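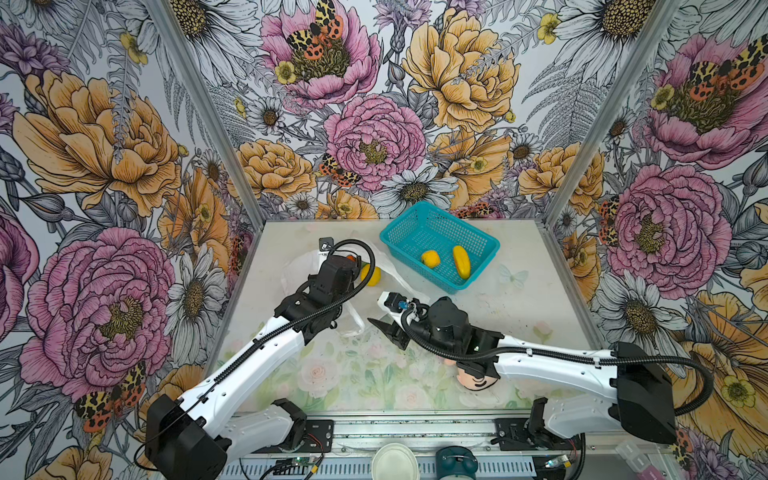

Residency Journal, Goicoechea House
Sunday, morning

The second week of the residency opened with rain. The footpath to Ulutlow remains closed below the mill, and residents have been asked to use the upper road until the county completes its inspection. Breakfast was served at the usual hour. The reading room was unheated until noon, and the matter has been reported.

Work continued on the translation of the Rivari letters. Two letters were finished in draft, both concerning the sale of grazing land. The clerk's hand deteriorates badly toward the end of the second, and one surname has been left blank pending a comparison with the parish register.
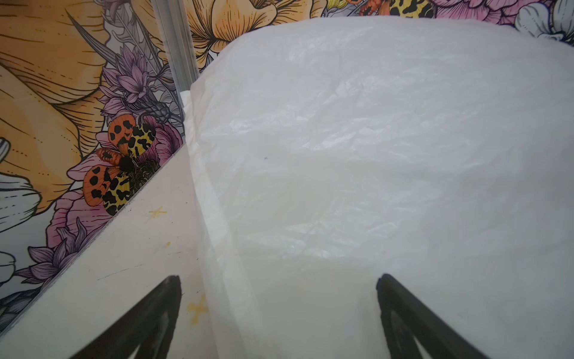 The map cabinet from Tukon is to be received in May. It will require a dry wall and a clear passage from the side entrance. Translucent white plastic creases heavily when draped over anything bulky, and the folded edge turns faintly cream where the layers overlap, so labels must be tied outside any such cover and never placed beneath it. The carrier has quoted 900 for the journey, insurance excluded. A second quotation has been requested.
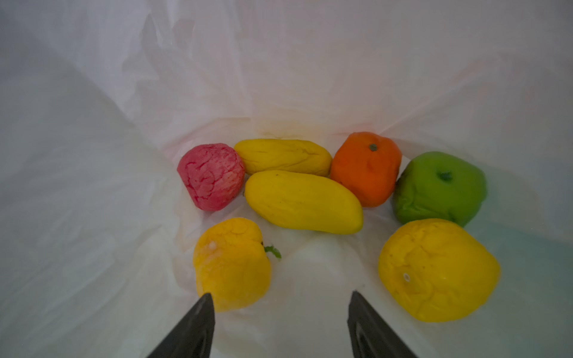

Evening

The meeting began at 5 and was brief. The proposal to extend library hours was carried. The request for a second key to the archive was deferred, with regret, as the present lock cannot be copied locally.

The rain stopped before supper. Letter three is to be started tomorrow, beginning with the damaged postscript.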